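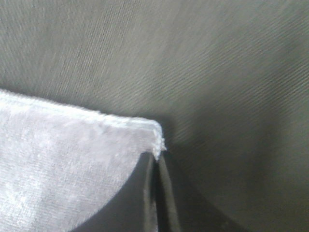 Section 4: Setting Up Your Account and Packing for the Herb Walk and Clinic Weeks

Welcome back, and thank you for sticking with us through the long bits about insurance and vaccinations in Section 3. By now you should have your confirmation letter from Plusis with your traveler number printed in the top right corner. Please keep it close by while you work through these steps, as you'll be asked for it more than once. (If it has gone missing, the office can send another, and there's no need to feel bad about it. It happens every season.)

This section was last revised on Jun 19, 2023. If you printed the guide in April, please recycle that copy, because the old packing steps had the wrong boot advice and the clinic forms have changed.

4.1 Opening your traveler account

1. Go to the Plusis traveler page and choose "New delegate."
2. Type in your traveler number with no spaces. The letters at the front can be large or small, it doesn't mind.
3. Choose your program. Most of you will want Grakby Valley Herb Walk and Clinic. If you're joining only for the medicine making week at MacBrayne House, pick that one instead, and skip 4.3 altogether.
4. Fill in the health page. Please be as open as you can here! Our clinic leads read every word, and they would much rather hear about a bad knee now than halfway up a hillside.
5. Press Save before you press Next. Pressing Next alone will take you forward quite happily and lose the page you just filled in. We have asked for this to be fixed.

NOTE: The deposit is $195 and the balance is $1,465. Your account will show both amounts from the first day, which has worried a few people into paying twice. Only the deposit is due when you register.

4.2 Getting your clothes and bedding ready

You'll be sleeping in shared cabins with a bunk, a pillow and one blanket each, and the nights in the valley are cooler than most folks expect.

1. Wash everything you plan to bring in plain, unscented soap, and leave out the fabric softener. A good number of our clinic visitors are sensitive to perfume, and so are the bees, for that matter.
2. Pack two sets of clinic clothes. Loose cotton pants and a short-sleeved top are fine. Please choose a set you can move in, because you'll be bending and carrying and sitting on low stools for a good part of the morning.
3. Pack one set of clothes you don't care about for the medicine making days. Turmeric and walnut hull will not come out, whatever your aunt tells you.
4. Bring two towels, one for you and one for the kitchen. Mark them both with your name on a bit of tape or in laundry pen.
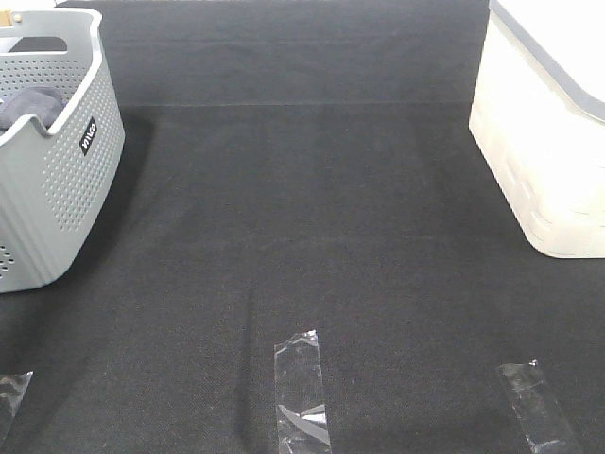 5. Roll your soft things and lay them along the bottom of the bag, then put your boots in on top, soles facing out. Your jars and tinctures go in the middle last of all, wrapped in socks.
6. Weigh the bag. The limit on the valley shuttle is 16 kilograms, and the driver does check.

CAUTION: Do not pack dried plants, seeds or homemade teas from home. We know how tempting it is to bring something to share, and we'd love to try it, but the farm has had trouble with weeds carried in this way and everything will have to be thrown out at the gate.

4.3 Preparing for the plant walks

The longest walk climbs 900 feet and takes most of a morning, with plenty of stops for smelling, sketching and general chatter. You don't need to be an athlete. You do need boots that you have worn before.

1. Wear your boots for short walks at home for at least two weeks ahead.
2. Load the Hernonik field key onto your phone while you still have a good signal. There is none past the lower gate.
3. Open the key once and let it finish its first set-up. The little green bar can sit still for several minutes and then jump to the end.
4. Bring a paper notebook too. Phones run down, and pencil still writes in the rain.

CAUTION: Never taste a plant on the walks until your guide has looked at the very piece in your hand. Several of the carrot family grow along the creek and some of them are deadly.

NOTE: If you take any prescription medicine, bring enough for your full stay plus a few days extra, in the original bottles. Please don't stop or change a medicine because of something you hear in a workshop. Talk with your own doctor first.

When you've finished all three parts, go back to your account and tick the boxes beside 4.1, 4.2 and 4.3. Your arrival sheet will then open up, and you can carry on with Section 5, Getting to the Valley.

We use cookies to remember your settings and keep this site running smoothly. By continuing to browse you agree to our use of cookies. Accept Manage preferences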